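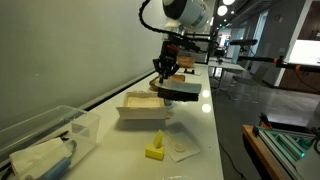 *Page last changed: 11/18/08*

# The Road to Quezada

The bride came in on the noon stage with a carpetbag, a shotgun, and the wrong directions.

She had been told to get down at Plullov, where a man with a clean collar would be waiting beside a gray horse. There was a gray horse, all right. It stood in front of the feed store with its reins dragging and a fresh bullet crease across the saddle horn, and there was no collar anywhere near it, clean or otherwise.

"That's the deputy's horse," said the stage driver, and he threw down her trunk and whipped up his team before she could ask him a single thing more!

Well, she had not ridden all the way from Kisport to sit on a trunk. She caught the reins and talked to the gray until his ears came forward, and then she looked him over the way her father had taught her to look over any horse. Red mud on his legs, clear to the knee. The street in Plullov was yellow dust from one end to the other. She asked the storekeeper where a person might find red mud in July.

"Woretti Creek," he said. "Only water there is. But ma'am, you don't want to go up there. There's a gang up there with 4,000 dollars of railroad money, and your fellow went after them by himself."

"Did he," she said. She had six letters from the man tied up with string, and in every one of them he had promised her he was careful.

She left the trunk with the storekeeper, hitched up her skirts, and rode.

The trail climbed through cedar and broken rock, and oh, it was pretty country, big and blue and open, with hawks turning over the rim. She would have loved it on any other day. She was halfway to loving it on this one. The gray knew the way and took it at a long trot, and by the time the sun was on her left cheek she could smell wet ground and wood smoke.

She got down and went the last stretch on foot.

He was lying behind a fallen cottonwood with his hat off and a handkerchief knotted around his thigh. He was browner than his tintype, and he badly needed a shave. Across the creek a rifle cracked, and bark jumped off the log a hand's width from his ear.

"You're late for the stage," she whispered.

He rolled over with his pistol up and then just stared at her. He had very dark eyes. The tintype hadn't done them any kind of justice.

"You're her," he said.

"I am. How many are there?"

"Three. Lady, you have got to get out of here."

"How many shells do you have?"

He looked at the pistol as though he hoped it might have changed. "Two."

She unrolled her shawl and laid out ten beside him on the grass, in a row, and set the shotgun down after them. He looked at the shells and he looked at her, and a slow grin started on one side of his mouth and worked its way over to the other.

"You never put this in your letters," he said.

"You never asked me. You asked could I bake."

"Can you?"

"No."

The rifle cracked again. She fired back over the log, one barrel and then the other, and the noise went rolling up the canyon – so loud, so doubled and tripled by the rock, that it might have been a whole posse coming up from the flats. Somebody across the water yelled. A horse squealed. Then there were hooves on stone, going away fast, and a pair of saddlebags lay on the far bank where a strap had let go.

They waited almost until dark to be sure of it. Then she waded over and got the bags herself, with her boots around her neck and her petticoat soaked to the knee, while he called out advice from the log and she took none of it.

"There's a preacher in Quezada," he said, when she had him up on the gray and was looking for a place to put her foot. "If you still want one. I wouldn't hold you to anything. I wasn't at the stage and I got shot, and I guess I said I was careful."

"Six times," she said. "I have it in writing."

She swung up behind him and reached around for the reins. He was warm and he smelled of gunpowder and creek water, and he didn't argue about who was going to drive.

"Which way is it?" she asked.

He pointed north with his hat, and she turned the horse.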